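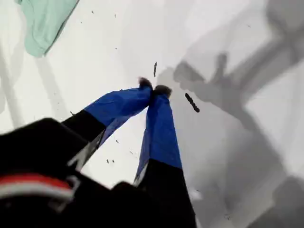
The second arm is finally doing something useful, so I should write down where things stand before I forget the details.

I started this in June at the Trilellow workshop, mostly because they have a bench I can leave set up. The goal is modest: pick small soft things up off a flat white surface and put them somewhere else. Cloth has been the hard part. The bare fingers slid right off it, so both of them now have a blue covering on the upper half and a dark pad at the tip. The covering wrinkles a bit. I can live with that.

What took the most time was getting the tips to meet. Mine were off by a hair, and on thin fabric a hair is plenty. I ended up shimming one finger and re-running the close routine 40 times - boring, but the tips come together well enough now.

The controller is a Tillman board I bought used. Its log says 3,867 closes, and over 500 of those are from the last two weeks. I've had to retighten the finger screws twice.

Things still on the list:

Shadows. The arm throws a big one across the bench and my cloth detection doesn't like it. I want to try a second lamp on the other side.

Crumbs. The white surface shows every speck, and so does the software. I set a minimum blob size of 8 pixels and it still gets fooled.

Cables. Same as last time.

I'm taking it over to the Kurkcombe open bench in December 2024 if the wiring holds up.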